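Skundincombe Shared Kitchen and Drinkware Reuse Project
Progress report to the Brarkik Community Fund
Reporting period ending Aug 22, 2021
Prepared by Lilian Massawe, Project Coordinator

1. Status

The project is on schedule against four of its five milestones. Milestone 3 (drying and storage capacity at the Mollah Street site) is behind and is addressed in section 4. Expenditure is within the approved budget and no variation is sought in this period.

2. Background to the period

The grant covers the collection, sorting, washing and recirculation of reusable drinkware across the two participating sites, Skundincombe and Mollah Street. The previous report set out the baseline for disposable cup use and the arrangements with Fledness for commercial dishwashing. Those arrangements remain in place and the service agreement has been extended to the end of October on unchanged terms.

Work in this period centred on the sorting procedure. The first version of the procedure treated all drinkware as one stream. Mixed racks proved slow to load and gave an uneven wash, with lightweight plastic cups tipping under the spray and collecting water. The revised procedure separates items by material and form before racking.

3. Activity and results

3.1 Items processed

A total of 1,923 items passed through the sorting tables at both sites. Of these, 78 were withdrawn for chips, crazing or split rims. Withdrawn ceramics are held for the council's hard rubbish collection; withdrawn plastics go to recycling where the resin code is accepted locally.

3.2 Categories in use

Sorting now follows four categories: ceramic mugs, lidded or straw tumblers, clear plastic cups, and other. Tumblers are taken apart before washing and the straws are racked separately in a mesh basket. The "other" category is small and consists mainly of enamel camping mugs and children's beakers. Staff asked that mugs not be divided further by colour, as it added handling time with no effect on the wash. This was agreed.

3.3 Table layout

The timber-topped table was adopted as the standard work surface at Skundincombe after a comparison with the stainless steel bench. Ceramics are quieter on timber and less prone to sliding. A raised sloping board gives a second level above the tabletop, and a cloth is kept within reach for wiping down. The top is oiled monthly and inspected for cracks at each joint. 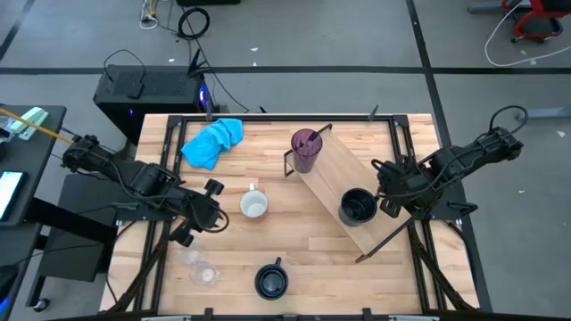 Figure 1. Sorting table with mugs, clear plastic cups and a purple straw tumbler. The sloping board is at right-centre and the blue towel at upper left.

The angle of the board was left unchanged through the period. A steeper setting was considered for drainage but was not adopted – flat-bottomed mugs need to stand without a stop rail. A rail would also make the board harder to wipe down. The question will be looked at again if the board is replaced.

3.4 Towels and cloths

Cloth consumption was higher than forecast. Cloths are laundered with the tea towels at 60 degrees and are not shared between the sorting table and the food preparation area. A colour code for the two areas has been drafted and is awaiting sign-off by the Mollah Street site manager.

4. Variance from plan

Drying capacity at Mollah Street stands at 512 items per cycle, which is below the level required for Milestone 3. The shortfall relates to one rack unit delivered with the wrong shelf spacing. The supplier has accepted the return and a replacement is on order. In the meantime, tall tumblers from Mollah Street are being dried at Skundincombe and returned with the next collection. The additional transport is being met from the contingency line.

5. Training

A total of 19 people completed the revised sorting induction. The session covers the four categories, rim inspection, tumbler disassembly and manual handling of full crates. The written procedure has been cut from six pages to two and is laminated at each table.

6. Next period

Install the replacement rack at Mollah Street and retest capacity.
Finalise the cloth colour code at both sites.
Review the Fledness agreement before it lapses.
Trial a deeper crate for tumblers, subject to a weight check.

An itemised statement of expenditure is attached as Appendix A. Withdrawal records by category are attached as Appendix B.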